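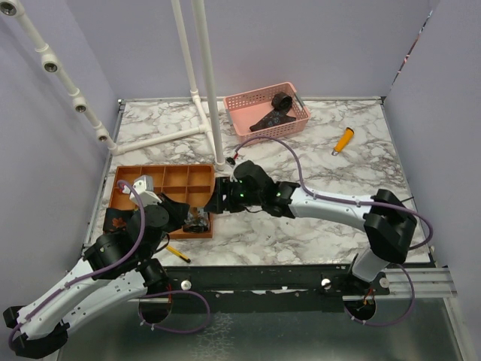

Should a small town festival book one big headliner, or spend the money on a dozen lesser-known acts?

Spend it on the dozen. The headliner sells the first batch of tickets and then quietly eats the sound budget, the toilets and most of Sunday.

I say this as someone who has been going to the Clarkska weekend for long enough to remember when the main stage was a flatbed lorry with the handbrake on. The field holds 4000 people if everyone is polite about elbows. For years it drew rather fewer than that, and they spread themselves over the grass with folding chairs and cold sausages and listened to whatever came on next. You might get a brass band, then a woman with a loop pedal, then three teenagers who had plainly met in the car park. Some of it was dreadful. I have paid a lot more since to be bored by professionals.

Then came the year of the Name. I won't say which one, partly out of kindness and partly because you'd have to be over fifty to care. Weekend tickets went up to £75, the programme shrank to 8 acts, and the second stage became a hospitality area sponsored by Prodon, with a rope. The Name arrived late, played for fifty minutes, called us Tosance – a town eleven miles off with which we have been feuding since the railway – and left before the encore we were still clapping for.

The defence is always that a big act "puts us on the map". I have looked at the map and we were on it already. What a big act does do is bring a crowd who turn up at seven in the evening, having skipped everyone else on the bill, and stand in front of the people who have been there since lunch. They had a nice time, I'm sure. Very few of them came back the next summer, when there was no Name and a great deal of mud.

Tosance, irritatingly, has got this right. Its festival has never had a headliner worth the word. It has a tent called Trevor, after nothing anyone can explain, where anybody who applies by the end of March gets twenty minutes and a hot meal. Last summer 172 applied. I went over on the Friday, in dark glasses, and heard a man play the musical saw so well that the queue for chips stopped moving.

I'm told our own line-up is under discussion again, and that somebody has been "in talks", a phrase that has cost this town a fair bit over the years. My suggestion is to hang up the phone, put the second stage back and buy a decent mixing desk. If there's money left over – there won't be – more toilets by the bottom gate.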